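모바일 앱 유지보수 실습, 5주차 강의 노트
릴리스 노트와 버전 관리, 그리고 사용자에게 말 걸기

지난 시간에 과제로 내 드린 앱 Jamivine, 다들 한 번씩은 설치해 보셨지요? 동네 도서관의 대출 현황을 보여 주는 작은 앱인데, 제가 이 수업에서 몇 해째 교재처럼 쓰고 있습니다. 코드가 그리 길지 않아서 처음부터 끝까지 읽어 볼 수 있고, 무엇보다 업데이트 기록이 아주 꼼꼼하게 남아 있어서 오늘 주제에 잘 맞습니다.

1. 버전 번호를 읽는 법

번호는 보통 세 자리로 씁니다. 맨 앞은 큰 변화, 가운데는 기능 추가, 맨 뒤는 버그 수정입니다. 말은 간단한데 막상 해 보면 꽤 헷갈려요. 버튼 하나를 옮긴 것은 기능일까요, 수정일까요? 저는 사용자가 손에 익은 동작을 바꿔야 하면 가운데 숫자를 올리라고 권합니다. 물론 팀마다 기준이 다르니, 여러분 팀의 기준을 한 줄이라도 문서에 적어 두세요.

빌드 번호는 또 다른 이야기입니다. 사용자 눈에는 거의 안 띄지만 오류 보고를 받을 때는 이것만큼 고마운 게 없지요. Jamivine의 현재 빌드 번호는 1,893입니다. 심사에서 반려되어 다시 올린 빌드도 전부 번호를 하나씩 받았으니 이렇게 커졌습니다.

2. 릴리스 노트 쓰기

"버그 수정 및 성능 개선"이라는 문장, 여러분도 수없이 보셨을 거예요. 틀린 말은 아니지만 읽는 사람은 아무것도 얻지 못합니다. 어느 화면에서 무엇이 고쳐졌는지를 사용자의 말로 써 주세요. 이를테면 이렇게요.

나쁜 예: 캐시 무효화 로직 수정
좋은 예: 책을 반납한 뒤에도 목록에 남아 있던 문제를 고쳤습니다
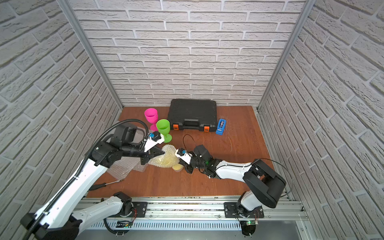
Dinesh Kodikara: 교수님, 그런데 고친 게 너무 많으면 어떻게 하나요? 저희 팀은 2월 업데이트 때 수정 사항이 121건이었는데, 다 적으니까 스토어 화면에서 끝도 없이 내려가더라고요.

아주 좋은 질문이라 노트에 그대로 옮겨 두었습니다. 다 적지 않으셔도 됩니다. 사용자가 겪었을 법한 문제를 골라 앞에 두고, 나머지는 저장소의 변경 이력 파일에 남기면 됩니다. 오류를 제보해 준 분이 있다면 그 건은 꼭 넣어 주세요. 자기가 보낸 메일 덕분에 고쳐졌다는 걸 알면 다음에도 또 보내 주시거든요(이게 참 큰 힘이 됩니다!).

3. 예고는 어디까지 할까

다음 버전에 들어갈 기능을 미리 알리고 싶은 마음, 저도 잘 압니다. 밤새 만든 게 있으면 자랑하고 싶지요. 다만 날짜는 약속하지 않는 편이 좋습니다. 심사 기간은 우리가 정할 수 없고, 시험 중에 문제가 나오면 또 미뤄지니까요. Jamivine도 예전에 기능 2개를 한꺼번에 예고했다가 하나를 한참 늦게 내놓았고, 그동안 별점 평가란에 독촉이 줄줄이 달렸습니다. 지금은 시험판을 받는 분들께만 먼저 알리고, 정식 노트에는 이미 들어간 것만 씁니다.

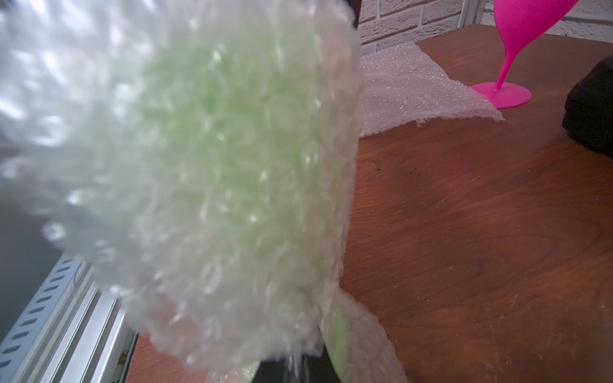 그림 2. 뭉쳐 놓은 에어캡

4. 시험판 배포

시험판을 돌릴 때는 Binari를 씁니다. 우리 실습 서버에 올려 둔 배포 도구이고, 계정은 첫 시간에 나눠 드린 것을 그대로 쓰시면 됩니다. 올리기 전에 다음을 확인해 주세요.

- 빌드 번호가 직전 것보다 큰가
- 디버그용 로그가 꺼져 있는가
- 구버전에서 덮어 설치해도 설정이 남아 있는가
- 비행기 모드에서 앱이 멈추지 않는가

세 번째 항목에서 해마다 많이들 넘어집니다. 새로 설치한 기기에서만 시험해 보면 절대 안 보이는 문제라서 그래요. 옛 버전을 깐 기기를 하나쯤 남겨 두시고, 귀찮더라도 그 위에 꼭 덮어 설치해 보세요.

과제

팀별로 자기 앱의 최근 변경 사항을 골라 릴리스 노트를 써 오세요. 항목은 5개 이내, 한 항목은 한 문장입니다. 변경 이력 파일도 함께 내 주시고, 버전 번호를 왜 그렇게 올렸는지 짧게 덧붙여 주세요. 제출은 다음 수업 전날 오후 6시까지 Binari의 과제함으로 받습니다. 파일 이름에 팀 이름 넣는 것, 이번에는 잊지 마시고요.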